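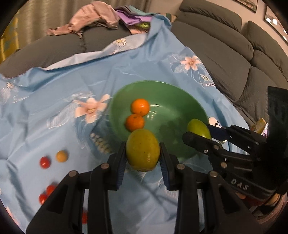 My grandmother kept fruit the way other people keep cash, in several places and never all at once. I've inherited the habit without the discipline, and for most of February my apartment had citrus in the coat closet. What finally fixed me was a bowl. A big green one, the kind of green that makes an orange look as if somebody plugged it in, and for the past month it has lived on the sofa, on top of a light blue floral cloth, with oranges and a lime-green thing or two rolling around inside. Yes, the sofa. I'll get to the sofa!

I should say first that I never meant to write about fruit bowls. I'd gone to Dresport to interview Olesia Marchuk about marmalade, and she wouldn't talk about marmalade until I'd told her where I kept my lemons. "In the fridge," I said, which was a lie (closet, remember), and she gave me a look I can still feel on the back of my neck.

Olesia sold produce at the Purnside market for years before she moved on to jars, and she has opinions. The main one is that people buy fruit with good intentions and then hide it. It goes in the bottom drawer, it goes behind the milk, and three weeks later you're scraping something gray off the plastic with a spoon. Put it where you sit, she told me. Put it where you're bored.

So I went home and did an inventory of where I'm bored, and the kitchen counter didn't make the list. I stand at the counter for as long as it takes to boil an egg. I'm on the sofa from seven in the evening until I fall asleep with my glasses on. Out came the bowl, down went the cloth, and in the first week I ate more mandarins than I had all winter. I also ate them with my fingers and dropped peel down the cushions, so please learn from me and get a second, smaller bowl going for the peel.

Now, what goes in. I used to think a fruit bowl needed a banana for structural reasons. Marius Husar, who runs the fruit stall on my corner and once sold me a pomelo the size of a toddler's head, talked me out of it. Bananas hurry everybody else along, he said, so give them their own hook and let them sulk. These days I stick with round stuff that can stand a bit of company: oranges, mandarins, something greenish for contrast. Big ones on the bottom if you're sensible. I'm not, and I like a large mandarin sitting right up top, like the cherry on a sundae.

Then there are tomatoes, and here I have to report a small war. I wanted cherry tomatoes in the bowl. They're fruit! They're red! Valentin Cozma, my downstairs neighbor and the only person I know who owns a tomato knife, said they'd get squashed under the oranges, and he was right, and I spent an evening dabbing seeds off a mandarin. So the tomatoes now travel separately, and half the time they don't make it into a dish at all. They roll. Any bed, any couch, any sheet with the tiniest slope to it, and off they go in different directions.

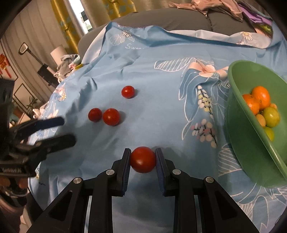

Cherry tomatoes out on the leafy blue sheet, mandarins staying put in the green bowl.

A word about cloth, which I'd never given a thought before this. A bare bowl on upholstery wobbles and slides, and citrus oil on a gray sofa is a conversation you don't want to have with a cleaner. (I had it. The quote was 110 dollars.) Any old cotton will do the job. Mine's blue because that's what was on top of the pile, but I've come to believe in blue under orange and I'm going to be insufferable about it at parties. Flowers are good too. A busy pattern forgives a drip of juice for days, while plain white will tell on you by lunchtime.

When I finally called Olesia back to confess about the closet, she laughed for quite a while and asked what I'd had for breakfast. Two mandarins and a handful of tomatoes, I said, on the sofa, in my socks. She gave me the marmalade interview after that, all of it, including the part about leaving the pips in a muslin bag overnight. It's in next month's issue, and you'll need up to 30 small oranges, so start making room on your couch.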